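**Wultine 手持夹爪（二手翻新件）**
货号 1368｜Clangate 设备栏｜现货 3 套

厂家页面写的是“免维护枢轴”。我们不太信这句话，所以把翻新时查到的故障直接放在商品页上，看完再决定买不买。

已知问题：松开扳机后，右侧指垫有时不回位，停在半开的位置。厂家的答复是“操作力度不均”，可我们换了人、换了力度，照样卡。拆开看，枢轴衬套磨偏了，横梁跟着受力。更麻烦的是卡住之后再用力扣，指垫会突然合拢，手指正好在旁边的话，会夹得很疼。

试用是在普通圆木桌上做的，从敞口纸箱里取零碎小件，桌上杂物没有收走。

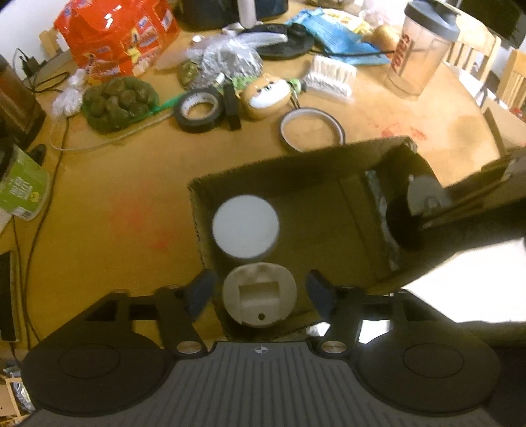 Daiane Lopes 留言说，她那套用到四月也开始卡，换过衬套后好了一阵，后来又犯，她怀疑问题出在回位弹簧，光换衬套是白花钱。我们没有证据反驳她。目前这批两样都换了，能撑多久，不敢保证。

### 随货内容

- 夹爪主体，两片指垫已装好
- 备用衬套 3 只
- 回位弹簧 1 根
- 纸质检查单（厂家那份漏了枢轴，我们补上了）

### 使用前

1. 空载开合 16 次，有一次不回位就停用。
2. 卡住时先松手，不要加力硬扣。
3. 清理指垫之间的异物用镊子，别伸手指。

### 退换

收货后 15 天内出现卡滞可退，运费我们出。自行打磨过枢轴的不收。厂家所谓“终身保修”不含衬套，条款在说明书倒数第二页，字很小。

技术问题请在留言里写明 Elsa Ruotsalainen 收，附上卡住时扳机的位置。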